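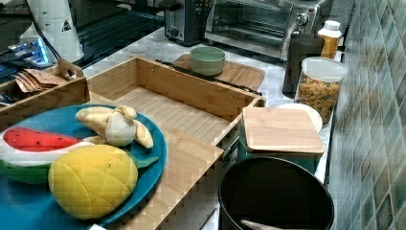

Community Help — Housing and Tenancy

Deposit deduction for a countertop after move-out

Posted by Peltstead_Tenant, 29 August 2025

I vacated a one-bedroom apartment in July at the end of a fixed-term lease. The building is managed by Londix. I have now received an itemized statement that deducts $425 from my security deposit for "countertop refinishing, kitchen." No invoice was enclosed. The statement refers to etching near the sink, which I believe was present when I moved in. I signed a move-in checklist, but the kitchen section reads only "good condition" and I did not add any remarks to it.

I would be grateful for guidance on the following matters. Is the landlord required to provide proof of the cost? Does a signed checklist prevent me from disputing the charge? I would also like to know whether dull spots on a stone surface are considered damage or ordinary wear.

Hanyu Zhong

The rules governing deposits are set by state law, and in many places by city ordinance as well. You should therefore confirm each of the points below with your local housing office before relying on it.

Many states require a landlord to return the deposit, or to send an itemized statement, within a fixed number of days after the tenant leaves. Some also require receipts or a written estimate once the deduction exceeds a certain amount. Compare the postmark on your statement with the date on which you returned the keys. A late statement may limit what the landlord is permitted to keep.

The checklist is evidence, and it does not favor you, but it is seldom the final word. "Good condition" is a general remark and does not say that the surface was free of marks. Look for anything dated from your first weeks in the apartment: messages to the manager, a repair request, pictures sent to relatives.
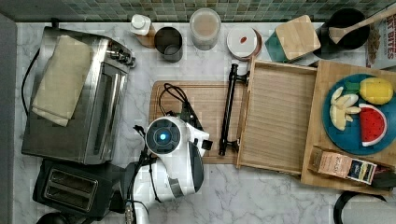 Ordinary wear is the harder question. Light dulling in a kitchen that has been used normally is often treated as wear. Burns, cracks and deep stains generally are not. The age of the surface also matters. If the counter was already old when you moved in, you may argue that only its remaining value can be charged to you — not the full price of making it new.

I recommend a short letter, sent by a method that provides proof of delivery. State the amount in dispute, request the invoice and any inspection photographs, and set a reasonable date for a reply. Keep a copy.

Wuline

Small claims court. The filing fee is modest and an attorney is generally not needed. Bring the lease.

Shi

I concur with the first reply and would add one point. A former landlord of mine charged $81 for cleaning an oven and withdrew the charge once I asked in writing for the receipt. Please do not cash a partial refund check marked "payment in full" until you have obtained advice, as in some states this may be treated as a settlement of the entire claim.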